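Comparing two grippers on a twin-arm bench
Category: Workshop Notes > Robotics > End Effectors

We had two sets of fingers to choose between for the Tultik arms, and the only way to settle it was to run them through the same objects on the same bench. The method below is the one Qiuyue Jin and I used at Goltholm in May. It needs two arms, a head camera, a wrist camera on each side and most of an afternoon.

1. Set the bench

Mount the arms on opposite sides of the table so they meet over the middle. Check that each base is tight on its rail before you power up. Route the cables down the outside and leave enough slack for full wrist rotation.

Keep the centre of the table clear and park the test objects at the corners and along the back. We used small jars, blocks and a couple of plastic bins. Bring both grippers in to face each other with a gap between them, and save that as your home pose. Every trial starts there.
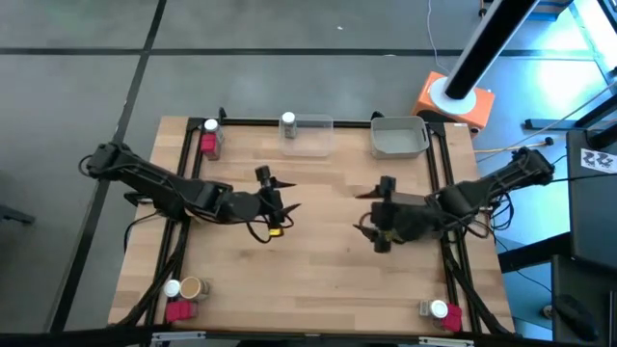
2. Match the controller settings

Load the same motion profile for both finger sets. The Qin controller keeps its force limit separately for each tool number, so copy it across by hand. Ours was set to 31 per cent. Haiyan Luo found we'd run a whole morning with the second tool still on the factory value, and those results went in the bin.

Zero the fingers fully closed, open them, then close them again. If the reported position has moved by more than 2 counts, re-zero before going on. Write the tool number at the top of the log sheet.

3. Run the bin test

Place a bin against the rail, inside the reach of one arm. Have that arm pick up a small boxed item and hold it upright inside the bin, then let go. Record the trial from the opposite wrist as well as from the head, as the head camera loses the fingertips once they drop below the bin wall. 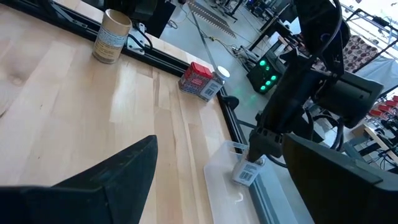

Score each attempt as clean, corrected or failed. Corrected means the operator had to nudge the pose after contact. Don't score on looks – an ugly grasp that holds is still clean. We ran 118 attempts per finger set, swapping operators halfway so that Zhiqiang Gu's steadier hand didn't favour one side.

The narrow fingers did better with boxes close to a wall. The broad ones were more forgiving if the approach angle was off, but they kept touching the bin on the way down. Raising the approach height fixed most of that and cost a little time per cycle.

4. Run the cup test

Swap to paper cups. Stand one between the grippers and approach from the side at half speed. Lower the force limit first and note the new value. Inspect the cup after each release and replace it if the wall has creased, or the next grasp will be scored on a damaged part.

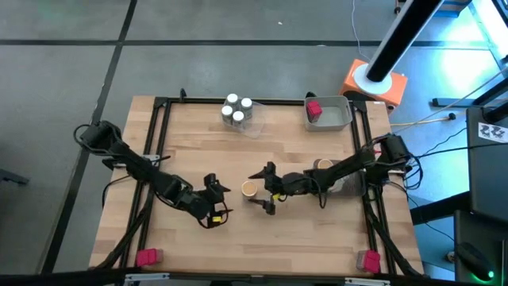 Goltholm Bench Notes, No. 14, p. 6

For bottles, leave them grouped in their tray and pick from the outside of the group. Fingertip width matters here more than force. If the open fingers won't fit beside a neighbouring cap, log it as no access and move on.

5. Compare the logs

Export at 1000 samples per second if your controller allows it. Misten's viewer will open the files directly; otherwise a spreadsheet is fine. Line up the traces at first contact and look at how long each finger set takes to settle. Prodromos Karras prefers to read the failures first and ignore the averages until he has watched every one, and I've started doing the same.

We kept the narrow fingers on the left arm and put the broad set on the right. Yutong Xiong is repeating the cup test with softer pads, and the log template will be updated when she has finished.

Related articles
Setting a safe home pose for two arms
Wrist camera calibration, step by step
Cable slack and strain relief on bench arms
Choosing pads for thin-walled containers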